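Keeping Cleaning Cloths Absorbent

Fabric softener leaves a coating on cloths, and after a few washes they push water around. Wash them apart from the towels, with half the usual detergent.
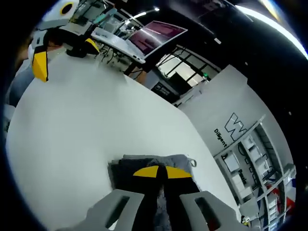 A reader in Risach writes that vinegar in the rinse did more for her old cloths than hot water ever did. Use 2 tablespoons per load, and never together with bleach.

Dry on low or on a line. Fold when fully dry and store away from the stove. Cloths used on grease go in a separate bag until wash day.

Updated 2024-05-23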